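How to Set Up Earned Value Tracking for a Small Project

Earned value compares the work planned, the work finished and the money spent, all in the same unit. The steps use hours. Dollars work the same way.

Before you start

You need an approved task list, an hour estimate for each task and a timesheet export. The sample numbers come from the Arroyo project, budgeted at 2000 hours.

Step 1. Freeze the baseline

Copy the approved estimates into a new sheet and lock it. The total is the budget at completion (BAC). Later changes go in a separate change log until they are approved.

Step 2. Spread the hours over the calendar

Assign each task's hours to the weeks in which it is scheduled. The running total up to the status date is planned value (PV). At the February status date, Arroyo had a PV of 1323 hours.

Step 3. Choose a rule for credit

Use 0/100 for tasks shorter than two weeks: no credit until the task is closed. Use 50/50 for longer tasks: half at the start, half at the finish. Do not accept percent-complete guesses from task owners.

Step 4. Calculate earned value

Multiply each task's baseline hours by its credit and add the results. Arroyo had earned 1000 hours. This is EV.

Step 5. Pull the actual hours

Export hours from the timesheet system, using the same cutoff date as PV. This is actual cost (AC). Arroyo showed 1327 hours. If you use Wero, set the export filter to "posted" so that draft entries are left out. 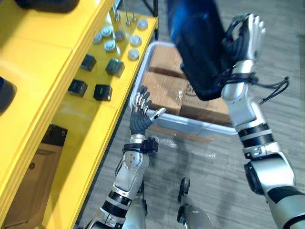 Step 6. Compute the indexes

Schedule performance index: SPI = EV / PV = 1000 / 1323 = 0.76
Cost performance index: CPI = EV / AC = 1000 / 1327 = 0.75

A value below 1 means behind schedule or over budget.

Step 7. Forecast the total

Estimate at completion: EAC = BAC / CPI. With the unrounded CPI, Arroyo comes to 2654 hours. The formula assumes that the remaining work will cost what the finished work has cost per earned hour. Record the EAC in the status report next to the BAC.

Last updated: Jul 15, 2026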